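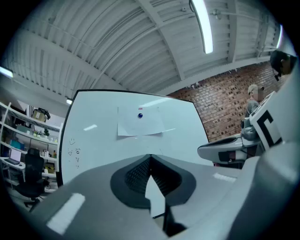 Figure 4. View from one gripper during the whiteboard task, with a sheet of paper held on the board by a round blue magnet.

5.3 Tracking loss near the board

The most common fault at the Karnside site was a loss of pose tracking while the operator worked close to the whiteboard. Of 1,398 recorded episodes, 79 had at least one jump in the gripper path longer than 40 mm. We first blamed the clock sync in the Jumik recorder, but replacing it in April changed nothing.

Two things did matter. Large blank areas of the board gave the tracker few features to hold, and reflections of the ceiling lights were sometimes picked up as fixed points.

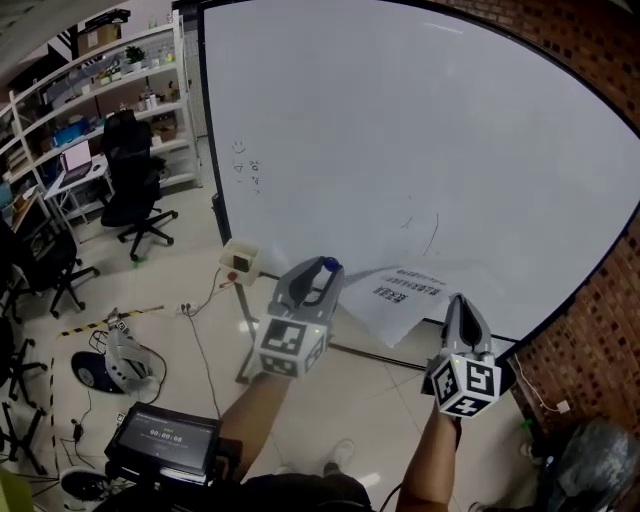 The jumps were also a safety concern. When an affected path was replayed on the arm without filtering, the Grivevix controller followed the jump at full speed and stopped only at its force limit. We ended unfiltered replay after the second such stop and now reject any episode with a gap in tracking of more than 800 ms. The Heitmann filter alone was not enough, as it smoothed short jumps into paths that looked normal but ended in the wrong place.
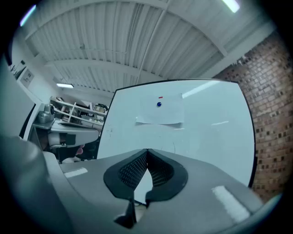 Figure 5. Gripper view of the board, with a ceiling light reflected across its upper right.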